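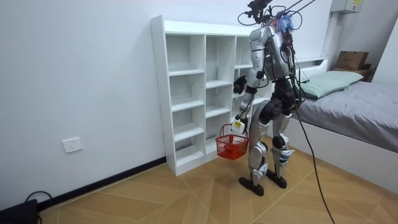 Effect of Round Length on Punch Output in Amateur Boxers

Wendy Clegg
Final project report, Sport Science
Submitted January 16, 2023

1. Background

Amateur boxers in the Tapley district league fight three rounds. Novices box two-minute rounds and open-class boxers box three-minute rounds. Coaches at the clubs disagree on how a boxer should prepare for the move from one class to the other. Some add running. Others leave the running alone and lengthen the bag rounds.

The project asked how punch output changes within a round when a novice is moved from two minutes to three. Output means punches thrown, whether or not they land. Accuracy and power were not measured.

2. Participants

Eight novice boxers took part, all registered with the Ditham club and all over 18. Each had been cleared to box by the league doctor within the past year. Two had boxed in the league before August and the other six had only sparred. Body weight was recorded at the first visit and was not used in the analysis.

3. Method

Each boxer attended two sessions, one week apart. In one session the boxer completed three two-minute rounds on a heavy bag. In the other the boxer completed three three-minute rounds. Half of the group did the short rounds first. Rest between rounds was 60 seconds in both sessions.

The warm-up was fixed at 12 minutes: rope, shadow boxing and light pad work, in that order. All boxers wore the club's bag gloves. They were told to work as they would in a bout and were given no calls on time remaining.

Punches were counted from video with Fivusum, a tagging program used by the department. One key was assigned to each hand. Every round was tagged twice by the same person on different days. Where the two counts differed by more than three punches, the round was tagged a third time and the middle count was used.

Heart rate was taken from a Trirkance chest strap at the end of each round.

4. Results

Output in the first minute of round one was lower in the long session for six of the eight boxers. The other two started at the same rate in both sessions and slowed sharply in the third minute.

The highest count in any single round was 125 punches, in round one of a long session. The same boxer had the largest drop between round one and round three.

In the short session, output in the last 30 seconds of a round usually went up. In the long session this rise was seen only in round three. Several boxers said afterward that they had lost track of the time.

Heart rate at the bell was similar in the two sessions. One strap slipped during a long session, and the readings for that boxer's second and third rounds were left out.

5. Discussion

Most of the group held back early when the rounds were longer, without being told to. Their punch rate stayed fairly even as a result. The two boxers who did not hold back were also the two with league experience, which was not expected. They may have been repeating the pace they use in two-minute bouts.

A heavy bag does not hit back or move away. Output in a bout is likely to be lower, and the pattern within a round may be different.

6. Limitations

The group was small and came from one club. Both sessions were held in the evening after a work or school day, and food and sleep were not controlled. The tagger knew which session was being tagged. Punches thrown in fast clusters at close range were hard to separate on video, and most of the third counts came from these.

7. Further work

The same test could be run with open-class boxers stepping down to two minutes. A version with time calls at one minute and at 30 seconds would show how much of the change comes from losing track of the clock. Pad work with one coach throughout would be closer to a bout than the bag, but the coach's own pace would need to be fixed in some way.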